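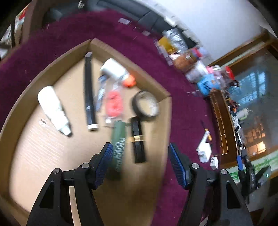
Progress report, second period
Handheld gripper comparison for mixed small goods
Prepared by Chrysanthi Triantafyllou for Melina Giannakopoulos, Nukine
9/29/21

1. Status

Work on the pad and linkage comparison is on plan. Collection with the handheld units is complete for the box-picking task. Transfer to the arm has started and is behind the original schedule by two weeks, for the reasons given in section 4. No change to the budget is requested in this period.

2. Setup

The task is picking small household goods out of a shallow cardboard box set on a purple cloth, with further goods lying on the cloth beside it. The goods were chosen for differences in shape and surface: white bottles, a roll of tape, a clear package with an oval item inside, rod-like and tube-like pieces, a foil bag. The box is not fixed down. This was agreed in April, as a fixed box made the task easier than the one Nukine's packing line presents.

Both grippers under test are pivoted two-jaw units with a wide-angle camera looking along the jaws. The black jaws and the overall geometry are the same. They differ in the pads and in the linkage preload:

Unit A: ribbed blue pads, standard preload.
Unit B: smooth pads of the same outer size, increased preload.

Kosmas Spanos assembled both units and checked jaw alignment before each block of recording. Operators alternated units by block, so that neither unit was used only by the more practiced hands.

3. Results to date

We recorded 2218 episodes, of which 864 were made with Unit B. The difference in totals comes from a loose pivot on Unit B early in the period. Blocks recorded with the loose pivot were discarded and are not included in either number.

Unit A holds the bottles and tube-like items more securely when the jaws close off center. The ribs catch on the edge of a cap or a fold in a wrapper, and the item tends to rotate into the pads instead of sliding out. On the clear packages the ribs offer less benefit, and operators using Unit A often needed a second closing.

Unit B does better on flat, glossy packaging. It does worse on anything round that stands against the box wall. The higher preload also pushes the box along the cloth when one jaw enters beside the wall and the other stays outside it. Marina Pappas reviewed 200 episodes by hand and found that this movement was the most common cause of a failed first attempt with Unit B.

The tape roll remains a problem for both units. When it leans against a side wall, the better approach is one pad through the ring, and operators do not choose this consistently. We have added a line on it to the operator instructions.

4. Camera and controller

Image quality is sufficient for position tracking at normal hand speed. Fast approaches over the box blur the goods inside it, and printed lettering on dark items becomes unreadable. The tracking does not depend on lettering, but labeling does, and several item classes had to be assigned from shape and color alone. A shorter exposure has been tested with added lighting. It reduces the blur and raises the noise in the shaded part of the box floor. The setting is not yet final.

The Zervas controller accepted the recorded jaw widths after a change in scaling. The delay in section 1 is due to a timing offset between the width signal and the camera stream. Anastasia Makris has isolated the offset to the logging software and has a correction under test.

5. Next period

Complete the timing correction and repeat the first transfer runs on the arm.
Fit ribbed pads to the increased preload linkage, to separate the effect of the pads from that of the preload.
Fix the exposure setting and record a short block on each unit with it.
Agree with the Gillia site on the list of goods for the final trial.

6. Decision needed

We ask Nukine to confirm whether clear packages should keep their present share of the goods in the final trial. If the share goes up, the pad choice may change, and new pads have to be ordered before the transfer runs end.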